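Small fixes for living in doctors' housing

Four weeks into my rotation at Illey, sharing one kitchen with the whole corridor, I've got habits worth passing on.

Label your shelf
Masking tape and a fat marker. Date it too – night shift eats anything unnamed.
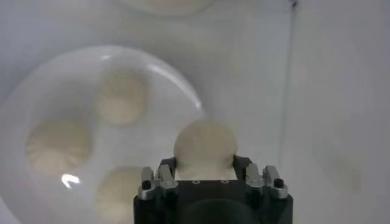
Scrubs
Cold rinse first, then soap. I hang mine inside out by the window.

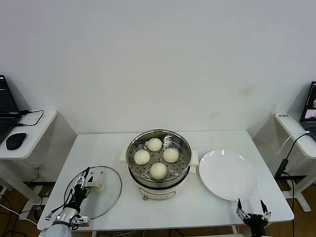 Water
Boil it at night and fill your bottles before bed. Yareli Galindo on the pediatric ward taught me to keep one by the door, and I've grabbed it on every early call so far!

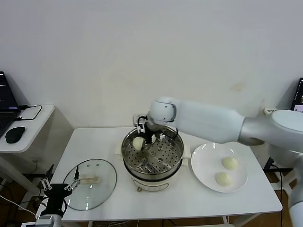 Same goes for your flashlight – door, hook, done. Spare batteries go in your left shoe.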